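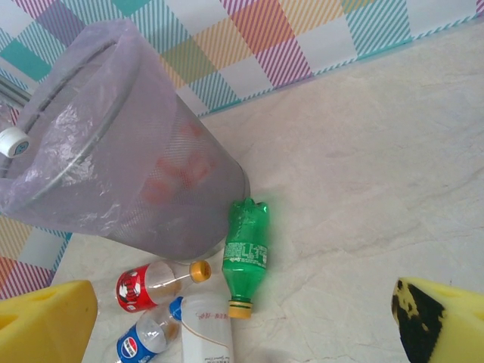

I gave up on the Mahawong loop at mile 4 last October and went back this month to finish it. The trail climbs 2,000 feet from the parking lot, most of it in the first half, and the middle section is loose rock that moves under your feet. I started at 6:30 in the morning and had the lower switchbacks to myself.

Last time my problem was shoes. I had worn the same pair for 841 miles and the tread was gone. I bought new ones in Idura over the winter and broke them in on flat roads first, which helped a lot. No blisters, and only one slip.

Ignacio Ulloa came along for the top part. He walks faster than I do and waits at the junctions. We ate lunch by the old fire lookout and took the east side down, past the creek. The bridge there has new planks.

I have now logged 116 miles for the year, a little behind where I wanted to be. Next is the Tuton ridge, probably as an overnight. I still need a lighter sleeping pad, and if anyone has one they like for side sleeping, leave a comment.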